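Civinley 共享工坊 器材评议小组 会议记录
议题:Plevetti 手持夹爪套件,试用之后要不要续、怎么续
日期:2021年11月27日
地点:二楼长桌那间
记录:我(又是我,上次说好轮换的,大家都装没听见)
线上:Severyn Savchuk,Plalden 的技术支持,后半段接入

先说一句,这份记录我是照着手写的潦草笔记和录音整理的,顺序跟当时说话的顺序差不多,有几处大家跳来跳去,我就把同一件事归到一块儿了。谁觉得我把你的意思写歪了,直接在共享文档里改,改完在旁边写个名字,别像上回那样悄悄删掉半段,害得我翻了一晚上历史版本。

一、上次遗留的几件小事

这部分很快过掉了。充电柜的钥匙找到了,在木工区的抽屉里。新的插线板已经换上,红色开关那条是给桌面设备用的,别拿去插热风枪。储物格的标签还没打,负责的人说标签机的色带用完了,下单了在等。

还有就是四月份那次试过的另一家的桌面小臂,当时说写一份试用小结,到现在也没写出来。主持人问还有没有必要写,会上讨论了一会儿,结论是写半页就行,把“为什么没买”写清楚,免得以后新来的人又把同一家的销售请过来一遍。我领了这个活儿,好吧,我写。

二、Plevetti 套件是怎么到我们这儿的

给没跟上的人补个背景(也给将来翻这份记录的人)。Plevetti 是 Plalden 出的一套手持夹爪,人拿在手里去抓东西,顺手把动作和画面录下来,录好的东西进他们配套的软件 Lã,在里面切段、标注、导出,再拿去训练机械臂。我们工坊里有两拨人对这个感兴趣:一拨是晚上做机器人课题的,手头有机械臂,缺示范数据;另一拨是教课的,想让学员不写代码也能摸到机器人学习这件事。两拨人的要求差得挺远,这也是今天会开这么久的主要原因。

Plalden 给的是试用,试用期完了可以选择买断、按月租,或者退回去。器材小组的任务就是今天给个倾向性的意见,下次带着报价再定。

有人一上来就问能不能先看钱。可以,我把报价写在后面第五节了,心急的可以直接跳过去。不过我个人建议先看试用情况,我自己就是看完试用情况以后对价格的看法变了的。

三、拿到手的第一印象

开箱是我和教课组一起做的。说实在话我挺喜欢这个东西的!拿起来就知道往哪儿握,扳机的位置顺手,两根手指张合很跟手,松开就弹开。教课组的同事当场就把桌上的橡皮、胶带卷、螺丝刀套筒全夹了一遍,乐得不行。

说明书只有16页,图多字少,这点加分。缺点是中文版翻得有点生硬,把“开合行程”翻成了“嘴巴距离”,我们笑了半天,后来大家干脆都这么叫了。所以后文如果我不小心写了“嘴巴”,指的就是两指之间张开的距离,请多包涵。

做机械的同事关心的是结构。他的意见我记得比较全:连杆部分手感扎实,没有明显的旷量,手指和连杆之间的连接方式简单,拆装拿普通工具就能做。他不太满意的是手指内侧太平太光,抓圆的东西要靠角度,建议问问有没有带软垫的版本。这个问题后来问了 Severyn,答复在第六节。

重量方面意见不统一。手大的人觉得刚好,手小的人连续用一阵就觉得手腕酸。教课组提出来,如果给年纪小的学员用,需要安排休息,或者两个人一组轮着录。我觉得轮着录本来就更好,一个人抓,一个人看软件里录得怎么样,谁也不闲着。

四、试用过程

试用任务是两拨人一起商量定的,先从最简单的开始:桌上铺一张浅色的平面,放一个乒乓球,从上方接近,夹住,抬起来,放到旁边的盘子里。选乒乓球是因为便宜、轻、到处都有,掉地上也不心疼。也有人反对,说乒乓球会滚,拿来做第一个任务有点自讨苦吃。反对的人说得对,滚得满屋子都是,第一天有一半时间在捡球。

不过也正因为会滚,大家很快学会了慢下来。手快的人一靠近就把球碰跑了,夹爪还没合上呢。后来有个不成文的做法:先把两指张到最开,停一下,看准了球在中间再往前送。这个“停一下”对后面的数据也有好处,做课题的那拨人说,示范里有一个清楚的起始姿态,切段的时候省事得多。

底下铺什么也试了几种。直接在木桌面上做,球和木纹的颜色都偏暖,软件里自动找球的功能时灵时不灵。换成浅色的平整面以后好多了,橙色的球在上面很显眼。缺点是浅色的东西脏得快,手一摸就有印子,用几次就得换个位置或者擦一擦。教课组问能不能就留着印子不管,做课题的说可以留,训练数据里有点脏反而更接近真实情况。两边在这里难得意见一致!

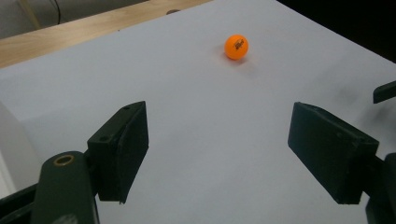

试用记录 / 夹爪套件 / 乒乓球任务

球放得远一点、夹爪先张开停住,这个起始位置后来就成了我们的标准动作。教课组管它叫“预备”,喊一声“预备”,学员就都知道要把手指张开、别急着往前伸。做课题的那拨人一开始嫌土,过了两天自己也在喊。

关于球摆在哪里,会上吵得最凶,我尽量客观地记。一种意见是每次都放在同一个点,画个小圈,学员容易上手,录出来的动作整齐,导出以后曲线也漂亮。另一种意见是千万别画圈,球的位置要有变化,左一点右一点、远一点近一点,要不然机械臂学到的就是“去那个圈那儿夹一下”,换个位置就傻了。做课题的那拨人坚决支持后一种,还举了他们自己吃过的亏:以前用别的办法录过一批数据,位置太整齐,训练完在原位置百发百中,把杯子挪开一个巴掌,机械臂照样去夹空气。

教课组的担心也有道理,课堂时间有限,学员第一次来就让他随机摆,录出来一堆乱的,回家就没信心了。最后的折中办法是:第一节课可以固定位置,让人先尝到甜头;第二节课开始换位置,顺便让学员自己看看两批数据训练出来有什么差别。这个主意是会上临时冒出来的,我觉得是今天最有价值的一条,请教课组写进教案里。

光线也提了一嘴。长桌那间下午光线变化大,同一个人同一个动作,早晚录出来画面亮度差不少。有人建议拉窗帘开灯,有人说留着变化也好。没定,先记在这里。做课题的同事顺带说了一句,影子也算信息,别拼命去把影子打没了。

录制总量这件事,做课题的那拨人的目标是约1000条可用的示范。什么叫“可用”,大家又聊了好一阵。夹住了又掉的算不算?会上最后倾向于算,但是要单独标出来。碰了球、球滚跑了、人追过去又夹住的算不算?做课题的说算,而且这种最宝贵,机械臂将来也会把球碰跑,它得知道跑了以后怎么办。教课组有人小声说,那第一天我们录的全是宝贝啊。

(这里休息了一会儿,有人去泡茶,录音里全是杯子响。)

休息回来先说了几个使用当中的小毛病,我按提出来的次序列一下,没分轻重:

录制键和扳机离得近,手小的人容易误触,一按就把正在录的那段断掉了。软件里能拼回来,但要多点好几下。

手指块用了一阵以后有细小的划痕,不影响用,介意外观的人可能会觉得旧得快。做机械的同事说这种材料的边角都这样,别拿它去夹锉刀就行。(请大家真的别拿它去夹锉刀。)

收纳盒的海绵抠得太紧,放回去要使劲按,有人怕把连杆按弯了。建议自己把海绵修一修。

软件 Lã 第一次启动要登录,工坊的网络偶尔抽风,抽风的时候就卡在登录页。离线模式有,藏得深,在设置里第二层菜单。我已经把路径写在贴纸上贴到电脑旁边了,有需要自己看。

还有人反映戴着手套录的时候扳机不跟手。我问为什么要戴手套,答曰那天冷。那没办法了,请把暖风打开。

五、价钱

终于到这儿了。Plalden 给的报价有两种走法。

按月租的话,一套每月1931元,含软件 Lã 的使用,坏了包换,人为摔坏的要看情况。买断价要等正式报价单,今天的会上他们只肯给口头区间,我就不写进来了,口头的数写进记录将来肯定扯皮。

耗材另算,一包备用手指加垫片是765元。这个价一报出来屋里安静了几秒钟。做机械的同事当场表示他自己画图做一对也不难,接口就那么几个孔,量一量就有了。主持人提醒,自己做的手指形状跟原厂有出入的话,录出来的数据和原厂手指录的混在一起,会不会有问题?做课题的说会有一点,尤其是手指在画面里一直露着,长相变了模型是看得出来的。所以要换就整批换,换完在数据里注明,别今天这个明天那个。

教课组的算法是按人头摊。他们把一套设备一个月能排多少节课粗粗过了一遍,觉得租得起,前提是课能排满。有人问排不满怎么办,教课组说排不满就少喝点咖啡。我记下来了,你们自己说的。

做课题的那拨人更倾向买断,理由是他们录数据一阵一阵的,赶进度的时候天天用,过了那阵可能整月不碰,按月交钱心疼。可是买断了谁来保管、坏了谁来修,又是另一笔账。有人提出两拨人合起来租一套、错开时间用,白天上课,晚上录数据。听起来挺好,但白天学员把设置改得乱七八糟,晚上的人一来先得花时间恢复。教课组承认确有其事,上次有学员把界面语言换成了一种谁也不认识的语言,折腾了很久才换回来。

这里我插一句个人意见(记录人也有发言权的吧):合租可以,但要在电脑上建两个账户,各管各的设置。大家觉得行,这条作为附加条件写进了倾向意见里。

六、和 Severyn 的连线

Severyn Savchuk 接进来的时候网络有点卡,头几句没听清,后来好了。他讲话很实在,不知道的就说不知道,回去问,这点我给高分。问答我压缩了一下:

关于误触,他说录制键可以在设置里改成长按生效,默认是短按。我们都没发现这个选项,会后试了一下,好用!这一条从毛病列表里可以划掉了。

关于手指内侧太光,他说有带软垫的,就在那包备用件里,垫片可以单独贴上去。我们追问垫片能不能单卖,他说目前不单卖,他会把意见带回去。我们说请您用力地带回去。

关于自己做手指,他没有反对,说有别的用户也这么干,接口尺寸图可以发给我们,但自己做的手指不在保修范围内,夹坏了连杆也不算他们的。合理。他还提醒,自制手指的颜色最好也做成深色哑光的,浅色或者反光的容易干扰画面。

关于数据归谁,教课组问得很细,学员录的东西会不会被传走。他的回答是:默认存在本地,只有手动点了上传才会上传,上传以后的条款在合同附件里。主持人要求把那份附件先发过来,看过再谈,没看到之前一律不点上传。这条请所有人注意,我在下面的待办里又写了一遍。

关于导出格式,做课题的问了一串很专业的问题,我听懂了一半,记了三分之一。大意是他们需要的时间戳和开合量都能导出来,频率可以选,画面和动作的对齐误差他要回去确认,过后书面答复。请做课题的同事自己把问题清单补在附录里,我实在不敢乱写。

关于乒乓球,Severyn 听说我们拿乒乓球做第一个任务以后笑了,说他们内部培训通常从方块开始,不滚。我们说知道了,晚了,我们已经对球有感情了。他建议如果坚持用球,可以在平面下面垫一层薄的软布,滚得慢一点。这个办法便宜,下次试。

关于左撇子,有人替一位学员问的。他说扳机两边都能用,腕带换个方向就行。又问了一下屏幕上的提示位置能不能也翻过去,这个暂时不行。

连线最后他主动问我们最不满意的是哪一点。屋里同时有好几个声音,我听到的有“耗材”“登录”和“海绵”。他都记了。

七、讨论和意见分歧

挂了连线以后又聊了一轮,这一段比较散。

支持续租的理由:上手快,学员喜欢,出来的数据做课题的也真能用。有人说得挺动人的,说以前给学员讲机械臂怎么学动作,讲到第二张幻灯片下面就开始看手机,现在把夹爪往手里一塞,不用讲,他自己就会问“那它怎么知道我什么时候该合上”。能问出这个问题,课就算没白上。

反对的声音也有,主要一位,意见很明确:工坊的钱有限,这套东西面太窄,租它一个月的钱够木工区换一批锯片了。他同时觉得录数据这件事有新鲜劲儿,新鲜劲儿过了会不会落灰?四月份那台桌面小臂试用的时候大家也很兴奋,后来呢?这话一出来没人马上接,我觉得问得挺好。

做课题的那边回应说,小臂那次的问题在于一台机器一次只能一个人用,其他人都在旁边看。夹爪不一样,拿起来就走,录一段几秒钟,换人也快。至于落灰,他们愿意承诺租期内把目标数量录完,录不完就在群里检讨。反对的同事说检讨就不必了,把使用登记表填好,到时候看表说话。登记表这个要求全体通过,没有异议。

还讨论了要不要把任务从乒乓球往前推一步。提到的有:夹杯子把手、叠小毛巾、把笔插回笔筒。叠毛巾被否了,一只手的夹爪叠毛巾,人都叠不利索。笔插回笔筒呼声最高,看着简单,角度有讲究,适合第三节课。杯子先用塑料的,这一点是我坚持要写进来的,上次摔的那个瓷杯是我的。

机械臂那一端的准备情况也问了。做课题的说臂上要装同样的手指,画面角度也要尽量接近手持时的样子,目前支架画好了图,还没装。也就是说,到今天为止,我们手里只有示范,还没有机械臂真的学会夹球,大家心里要有数。教课组问,那对外宣传的时候能不能写“教会机械臂夹乒乓球”?主持人说等它夹起来了再写。同意的人很多,包括教课组自己。

八、倾向意见

举手的结果是多数赞成先续租,两拨人合用一套,不急着买断。附加条件写在这里:

电脑上建两个账户,上课的和录数据的分开。
使用登记表从续租第一天起填,漏填的由下一位使用者在群里点名。
数据附件看完之前不上传任何东西。
备用手指先买一包,同时拿接口图自己试做一对,做好了先在旁边试,不混进正式数据。
租期过半的时候再开一次短会,看登记表,看录了多少,再谈买断。

反对的那位同事保留意见,要求写进记录,现在写进来了。他补充说他不反对夹爪本身,那天他夹球夹得比谁都起劲,这句也是他让我写的。

九、待办

续租的邮件由采购来写,抄送 Severyn,顺便催正式报价单和合同附件。
教案改两节课的结构(固定位置一节、变化位置一节),教课组,下次会前给大家看个草稿。
垫软布的办法试一下,谁先碰到设备谁先试,结果写在登记表备注栏。
误触设置改成长按,已经改好了,我改的。
收纳盒海绵修边,做机械的同事,用美工刀,慢一点。
导出格式的问题清单补到附录,做课题的。
桌面小臂的半页小结,我。
再买一袋乒乓球。颜色还是橙的,别买白的,放在浅色面上找起来费眼睛。

十、其他

有人问能不能周末把夹爪借回家给孩子玩。租赁条款里没写可以,先不借。

有人建议给夹爪起个名字,提了几个,没有一个能写在正式记录里,跳过。

登记表的模板我明天放到共享文件夹,文件名里带 Plevetti,搜一下就有。散会的时候请最后走的人把暖风关了,还有,沙发底下还有一个球,我够不着,谁胳膊长帮忙掏一下。

下次会议时间看报价单什么时候到,到了我在群里喊。

补记:录音整理完以后,做课题的同事私下来跟我说,“夹住又掉”的那种单独标出来以后,希望再细分成“合早了掉的”和“抬快了掉的”。我说这得拿到会上说,他说先记着就行,那我就先记着了。教课组如果觉得学员分不清这两种,也请先在文档里留个言,我好一起带到下次。

再补一条:Lã 里面新建任务的时候,请大家把任务名写完整,比如“乒乓球,换位置,晚上组”。现在列表里有好几个任务叫“测试”,还有“测试新”“测试新新”和“真的测试”,我点开看了半天也没分清哪个能删。认领一下自己的,认领完了该删的删,没人认领的我会先挪到一个单独的文件夹里放着,过完这个租期再处理。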